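The finale of Drullia leaked at four in the morning, and by seven Philomena Ametepe had watched it twice and believed none of it.

She had recapped the show for five seasons. She had been told that the lighthouse keeper was dead, that the lighthouse keeper was his own brother, and that there had never been a lighthouse. She had written 2,000 words on each of these developments. Now somebody calling himself a friend of the production had sent her the last episode, in which Aunt Lūse walked into the sea at Skarncombe and came out the other side of it, thirty years younger, in a different coat.

"It's the coat that bothers me," she told Abílio on the phone.

"The coat bothers you," said Abílio Mendes. He edited the site, and he had a headline ready. He always had a headline ready. "She gets younger in the water and you're worried about the coat."

"The water they've been setting up since season two. Badly, but they've been setting it up. The coat is from nowhere."

"So it's a clue."

"It's a mistake, or it's a fake. Those are the choices."

"Can you have it up by nine?"

She said she could have something up by nine. She didn't say what. She made coffee and watched it a third time with the sound off, a trick she had picked up in season one, when the sound was mostly cellos telling her to be upset.

With the cellos gone it was a strange piece of television. Aunt Lūse stood in the kitchen with the letter. Aunt Lūse burned the letter. The nephew, played by Raimonds Rimkutė with the same expression he'd used for grief, hunger and the discovery of oil, looked at the place where the letter had been. Then the beach, and the long walk out, and the coat.
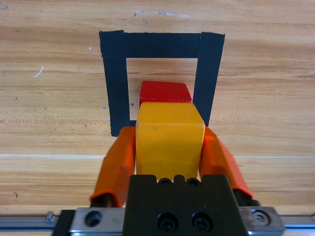
Yellow block, red block, black tape.

Philomena opened the file's details. Somebody had cleaned them out. She wrote to Triin Kazlauskienė, who had cut most of season four and been let go before season five, and who in Philomena's experience was the only person connected with Drullia who had ever answered a plain question.

Is this the ending, she wrote.

Which one have you got, Triin wrote back.

Philomena put down her cup.

There were several, Triin explained, when they finally spoke. Wodex, the company that paid for everything, had asked for a choice of endings so that it could decide in May which one people wanted. There was one where the aunt drowned. There was one where she didn't go to the beach at all and just sold the house - Triin's favorite, she thought it was the only honest forty minutes they'd ever shot. And there was the young one, with the coat.

"Whose idea was the young one?"

"Mārtiņš's."

Mārtiņš Urbonaitė had created the show and gave interviews about how he'd known the ending since before he wrote the first page. He had known it since childhood, in one version. Philomena had quoted that herself and had been kind enough not to comment.

"He says he always knew," she said.

"He always knew there'd be one," said Triin.

"And the coat?"

A long breath on the line. "The coat belonged to the actress. The young one. It was freezing and she wouldn't take it off."

Philomena looked at the forums, which was unwise. The leak had got out to other people too, of course. There were already 42 pages on the coat. It was the mother's coat. It was the coat the keeper had been buried in, if he'd been buried. A man who signed himself with an anchor had matched its buttons to a painting in the hallway in season three, and his argument was so careful and so well laid out that she read it to the end and for a moment, God help her, saw the buttons.

She went back and checked the painting. It was of a horse.

Abílio called at ten to nine. "Tell me you've got a theory."

"I've got what happened. She was cold."

"Who was?"

"The actress. It's her own coat. And it might not even be the ending, they've shot a few and they're going to pick."

He was quiet. She could hear him typing, and then she could hear him stop.

"That's not much fun," he said.

"No."

"Nobody's going to thank you for it. There are people in there who've got the buttons worked out."

"I saw the buttons."

"And?"

"It's a horse, Abílio."

She filed at 9:19. It was the shortest piece she'd ever written about Drullia, and the first comment arrived before she had closed the laptop. It was from the man with the anchor. He wanted to know who had told her it was a horse, and what they stood to gain.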